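Midden Drawer Liner - cut-to-size roll

Hello and welcome to my favourite thing in the shop! I know, it's a drawer liner, but bear with me. I've been selling bits for kitchens and workrooms under the Wastis name for years now and I still get more letters about this roll than anything else we stock.

Midden is a soft, slightly grippy mat that you cut with ordinary scissors and lay in the bottom of a drawer. No glue, no sticky back, no bubbles to chase about with a ruler. Your spoons stop sliding to the back every time you open up, and when something leaks (soy sauce, in my case, all over the tea towels) you lift the piece out and rinse it under the tap.

What you get

One roll, 40 cm wide and long enough for most kitchens if you plan your cuts. It comes in Oat, Slate and a rather jolly green called Wei, which I fought hard for and which is now our best seller, thank you very much.

Sizes and prices

Short roll, 100 cm - £7
Long roll, 15 m - £70

The long one is meant for workshops and schools, but a few of you have bought it to do the whole house and I salute you.

How to fit it

1. Empty the drawer and wipe it out. Let it dry properly.
2. Measure the inside, both ways. Old drawers are hardly ever square, so measure the back as well as the front.
3. Cut a touch over, lay it in and trim to fit.
4. Put everything back and give the handle a good pull. If the liner rucks up at the front, take another sliver off.

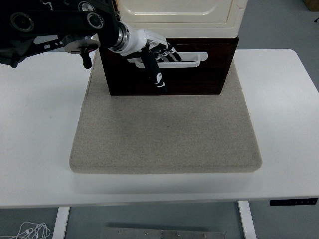
Looking after it

Warm water and washing-up liquid. Please don't put it in the machine - Urmas Žukauskas in our packing room tried it and we were picking green crumbs out of the filter until February. Dry it flat, away from the radiator.

Goes well with

Fluvosau cutlery dividers, which sit nicely on top and stay where you put them.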